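3.2 Cloth use and kitchen surfaces

Households in Breltgate were asked in November how they wiped down worktops after cooking. Of the 587 that replied, 31 kept a separate cloth for stone surfaces; the rest used the same one for dishes and worktops. Tomić and Courtois found a similar habit in Surow, although their sample was smaller and left out rented flats. We did not ask how often cloths were washed, so the answers cannot be compared with the laundry diaries in Section 4. Dark stone worktops (Figure 2) were treated as a single group. 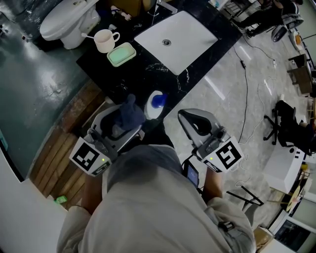
Figure 2. Dark blue cloth at a black marble worktop.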